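Packer, part time, Marach Dry Goods

Marach sells small quantities of things people need very little of. Whole cloves, cardamom, mustard seed, the good peppercorns, a dried lime or two. Somebody has to put all of this into zip bags, and since Segundo Salazar moved up to ordering, that somebody has been me, evenings, with the radio on. I would like my evenings back.

The job is 14 hours a week, spread over three mornings of your choosing. You weigh, you fill, you press the air out, you close the bag, you run your thumb along the zipper a second time. Then you stick the label on straight. I have strong feelings about the label and will share them on your first day.

We use flat zip bags in several sizes, and the bench is kept clear of everything except what is being packed. Coffee lives on the windowsill. So do phones, car keys and the sandwich you were hoping to eat while working.

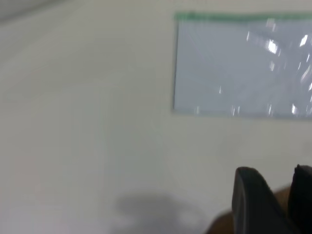 An order from a good customer like Bundadico runs to 55 bags and is usually wanted by noon. The ordinary mail orders are smaller and stranger. One woman buys nothing but caraway, and we have stopped wondering.

What we are looking for: clean hands, decent eyesight, and a tolerance for repetition that your family may have commented on. You should be able to read a kitchen scale and lift a 10 pound sack without making a speech. Experience in a bakery, pharmacy or bead shop is welcome. If you are allergic to sesame or mustard, please don't apply, we would feel terrible.

What you should know before you write: the room smells of cumin. After a month, so will your coat. The chair is fine. The other chair is mine.

Pay is by the hour and a little above what the grocery store down the street offers, plus all the broken cinnamon sticks you can carry home. There is a paid trial morning. If you reseal a bag just because it looked at you funny, you will probably get the job.

Send a few lines about yourself to Amparo Cárdenas, Marach Dry Goods, P.O. Box 2597. A résumé is optional. Handwriting is a plus, as some of the labels are still done by pen. Letters should reach us by May 21, 2012. No calls during the noon rush, please, my hands are full of fennel.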